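Célula Nerkik – perguntas frequentes sobre montagem, manutenção e pequenas desgraças

Última revisão: 28 de setembro de 2023. Responsável pela página: Usman Kakakhel. As reclamações sobre o tom também são com ele.

O que é a Nerkik?
É a célula de manipulação de mesa da Sulix, existente em duas versões: a que está no laboratório e a que está no simulador. A primeira tem pó. A segunda tem bugs. Tudo o que se faz numa deve ser feito na outra, e metade desta página existe porque isso nem sempre acontece.

Por onde começo se a célula esteve parada muito tempo?
Pelo botão de emergência. Confirme que está solto, que o armário tem tensão e que ninguém deixou uma chave Allen em cima da mesa. Só depois ligue o controlador e espere que o ecrã deixe de piscar. Carregar duas vezes no arranque não o torna mais rápido, embora a ideia continue popular entre os colegas novos.

O braço arranca e fica logo em falha 231. Está avariado?
Quase nunca. A falha 231 quer dizer que a posição guardada não coincide com a que os encoders leram ao ligar, normalmente por alguém ter empurrado o braço com os travões soltos. Leve-o em modo manual à posição de referência, confirme as marcas em cada junta e grave de novo. Se a falha voltar três vezes seguidas, pare e abra um pedido de reparação. À quarta tentativa o resultado costuma ser igual, mas com pior humor.

Com que frequência se aperta a base?
Os parafusos da base verificam-se todos os meses, com chave dinamométrica e o valor da folha colada na porta do armário. «Parece firme» não é um valor. Em janeiro tivemos um braço que parecia firmíssimo e pousava as peças ao lado do sítio, sempre para o mesmo lado, com uma consistência admirável.

A pinça fecha mas a peça escorrega. Troco os dedos?
Primeiro limpe-os. Pano sem pelo, álcool isopropílico, e nada de lixa. Se os revestimentos estiverem polidos ou com cortes, troque os dois ao mesmo tempo e refaça o zero da abertura. Trocar só um poupa uma peça e gasta uma tarde.

Posso usar massa lubrificante de outra marca nas juntas?
Não. A Shukla fornece a nossa, e há um cartucho na gaveta de baixo. Misturar massas dá uma pasta que não é nenhuma das duas e que sai do redutor quando lhe apetece.

Para que serve o Vistia?
É o simulador onde se ensaia qualquer alteração antes de a levar para a célula: posição da base, ponto central da ferramenta, limites das juntas, programa novo. Corra o ciclo inteiro, e não apenas o bocado que mudou. As colisões gostam de viver no resto.

Como confirmo que a cena está bem montada no Vistia?
Abra-a com o braço parado e olhe antes de carregar em seja o que for. A base do braço preto tem de assentar no tampo – nem enterrada, nem a levitar. Veja se a pinça aponta para baixo e se não atravessa a estrutura de barras pretas ao fundo, à esquerda. O anel laranja e branco fica sobre a placa escura, e o braço cinzento, no pedestal, do lado direito da mesa.

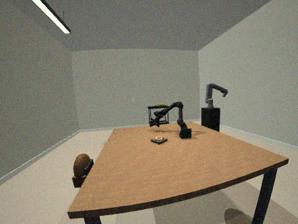
Se algum objeto cair ou começar a tremer mal a simulação arranca, a altura inicial está errada ou a malha de colisão ficou com outra escala. Corrija na ficha do objeto. Há quem prefira aumentar o atrito até o problema desaparecer; esse problema reaparece depois na célula, em tamanho real.

O programa passa no simulador e falha na célula. De quem é a culpa?
Do referencial da mesa, na maior parte dos casos. Volte a medir os três pontos de calibração com a ponta de medição (a direita, não a que caiu ao chão) e compare com os valores guardados no Vistia. Se diferirem, mandam os medidos. Atualize o modelo e escreva no registo o que alterou. «Ajustes vários» já lá está muitas vezes e não ajudou ninguém.

Posso saltar o ensaio a baixa velocidade?
Pode pedir. A resposta é não.

Onde registo uma reparação?
No caderno azul, junto ao armário, e no sistema de pedidos. Sim, nos dois sítios – o sistema perde anexos e o caderno perde canetas.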